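Galleries > Around the house > Clothes and bedding > Sorting the black things

Search this site Enter keywords Go

Sorting the black things on the bed

This gallery belongs to the Prorkadley household pages, where we put up short sets on ordinary jobs such as folding, airing, mending and putting away. The set is about dark clothes, and about using a bed as the place to sort them. Most of the homes we visit don't have a table big enough for the job. The kitchen table is wanted for meals, the ironing board is too narrow, and the floor is hard on the knees. A made bed is the right height for most people and gives you room for several piles.

The notes were put together in November, when heavier clothes were coming out and summer ones were going away. Dark clothes get their own page because readers ask about them more than anything else. Black cotton, black wool and black synthetics look much the same in a heap, and it is easy to put a jumper in with the T-shirts and find out too late.

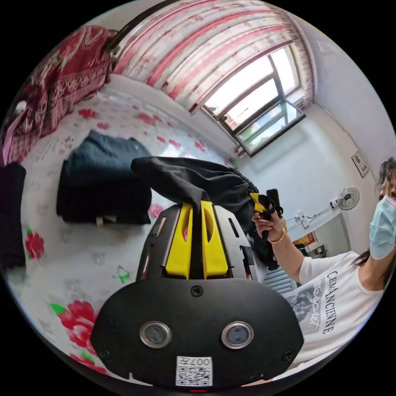 Kristýna Holub
Gallery editor, Prorkadley

A black garment held up over the bed, one end in the hand. The edge has a darker band, knitted or ribbed, and bands are worth checking on any black garment before it is folded. They stretch sooner than the rest of the cloth. The sheet on the bed is white with red roses and green leaves, and black shows up well against it.

Notes on the bed

A pale sheet is best under dark clothes. Lint, pet hair and loose threads are easier to see on the garment once it is spread out flat, and small black things such as socks and straps don't get lost as they do on a navy cover. Jarmila Rusnák keeps an old flowered sheet for this and puts it over the duvet before she starts. Afterwards she takes it to the back door and shakes it.

Pull the sheet tight at the corners first. A loose sheet moves with the clothes and the piles run into each other. If the bed is against a wall, work from the open side and start the first pile at the far edge.

Notes on the piles

We use four: wear now, put away, mend, and give away. Jamie Oakley uses a fifth for things that belong to someone else in the house — in his case it is usually the biggest. Keep the mend pile nearest the pillow so that it isn't swept up with the rest when the bed is needed.

Hold each garment up by both ends before deciding where it goes. Thin places at the elbows and under the arms show when there is light behind the cloth. Do this by the window in the daytime if you can. Black under a ceiling bulb can look sound when it isn't.

Notes on folding

Fold knitted things flat and leave them off hangers. Lay the garment face down, bring the sides in, turn the sleeves back on themselves and fold up from the hem. Ribbed edges should lie on the outside of the fold, without a crease across them. Plain jersey can be rolled if the drawer is shallow.

Straps and long ties go inside the last fold. Leave any care label where you can reach it, as you will want it again at the first wash.

Notes on storage

Rozália Bartoš stores her black knitwear in a drawer lined with plain paper, heaviest at the bottom. She had around 10 pieces when she wrote to us and now has fewer, having moved the worn ones to the mend pile. Cloth bags also do well. Plastic boxes are fine for a season if the clothes are fully dry when they go in.

Other galleries in this part of the site cover fitted sheets, odd socks and winter coats. The one on fitted sheets has had 2,682 visits and is being redone with larger pictures. Corrections to any of these notes can be sent to the editor, with the name of the gallery at the top of the message.

Last updated: November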